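Mustine build 4, touch notes — April, after lunch
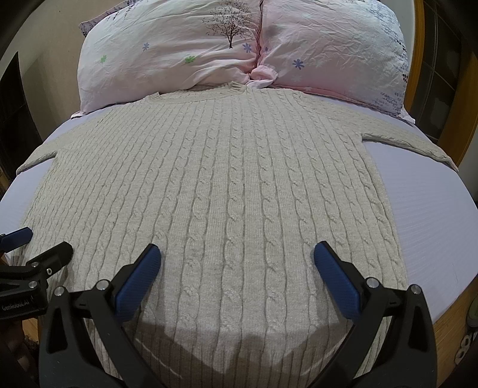
Cable-knit jumper, laid flat on the bed.

Picked up from Adel's list this morning. Main job: get the tab strip behaving on the Orkmont tablet before the beta goes to the Hetbridge lot. Second job, if time: work out why the on-screen keyboard covers the address bar. (No time. See end.)

Tab strip first. Swipe down from the top shows it, fine. Swipe again to hide, fine. Swipe slowly and it sticks halfway, with the page underneath still taking taps. Got this on the first try and then not for ages, which was annoying. Sakda says he sees it only with more than one window snapped side by side. Tried that. Yes — every time.

Cause, I think: we start the hide timer on touch start, not on touch end. Slow finger, timer runs out mid-swipe, strip gets told to stop where it is. Moved it to touch end. Sticking gone in single window. In snapped view it still jumps a bit at the end but it does close.

Timer was 80 ms. Tried 280, felt like wading. Back to 80. Leave it alone.

Pinch zoom. Smooth on plain text pages, juddery on anything with a lot of pictures. Reader at Whiteley sent in a shopping page that is realy bad, used that as the test. Turned off the sharp redraw while fingers are down, so it goes blurry and then snaps clear on release. Much better under the hand. Adel not keen on the blur, wants to see it on the bigger screen before he says yes. Fair enough.

Double tap zoom picks the wrong column on three-column layouts. Known. Not touching it this week.

Start screen tile: still shows the old icon after an upgrade. Clean install is fine. Sakda reckons the system hangs on to the old one and we need to change the file name to force it. Ask him to do it, he has the packaging stuff set up and I don't.

Memory. Opened 20 tabs, left the tablet over lunch, came back and the browser had been shut down in the background. Restored all of them on relaunch but scroll positions lost, every page back at the top. Forms lost too. That one will get us shouted at. Looked at where we save state — we only write it when a tab is closed or switched, never on suspend. Should write on suspend as well. We get very little time there before the system pulls the plug so it has to be small. Scroll position and form text only, skip the thumbnails.

Started on that, half done, branch is pushed but DON'T merge, it falls over on private tabs.

Tried the same build with mouse and keyboard plugged in. Right click brings up the touch menu with the huge spacing. Looks daft. Should check which kind of input came last and pick the menu from that. Adel thinks the code for this exists in the desktop side already. Find out before writing it twice.

Battery: didn't measure. Felt warm. Not science.

Left over:
— keyboard covering address bar, not looked at
— snapped view jump at end of swipe
— suspend save, finish, then private tabs
— icon file name (Sakda)
— blur on zoom, Adel to decide
— reply to Whiteley reader, say thanks and ask which tablet thye have

Charger for the Orkmont is in the second drawer, put it back there please. Build 4 is on the shared drive, the one without "old" in the name.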